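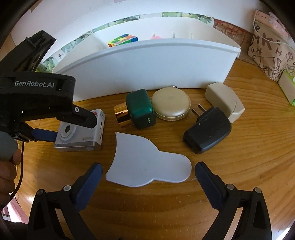 Household tidying trial to continue into spring

A project examining whether machines can take on everyday chores will extend its work on table clearing and sorting, the project partners confirmed in September.

The Clesetti program, run jointly by Plimetti and Stüber, has so far concentrated on small household articles of the kind that collect on a table: bottles, chargers, cases, toys and loose pieces of plastic. People carry out the tasks themselves using hand-held grippers, and the recordings are then used to train software intended for robot arms.

Program lead Yanling Zeng said that putting things away remained harder for machines than many householders would expect.

"A person will pick up a power adapter without giving any thought to which way the prongs are facing," she said. "For a machine, each object has to be approached differently, and thin flat pieces are still the most difficult."

In the most recent round, 12 operators recorded some 300 short tasks in furnished rooms. Plimetti said the software performed acceptably with boxes and bottles but was not yet reliable with flat articles or with objects that lay against one another. It does not expect a product suitable for the home to result from the current stage.

Shop-floor work is being considered separately. Yufang Jia, operations manager at the homewares retailer Tustis, said the company would offer shelf returns and the sorting of mixed stock as test tasks, and that staff rosters would not be altered during the trial.

"We have made no decision about using such equipment in our stores," she said. "Our interest at present is in learning what it can and cannot do."

The next stage will run for four months. The partners will publish a summary of results, including failed attempts, when it is complete.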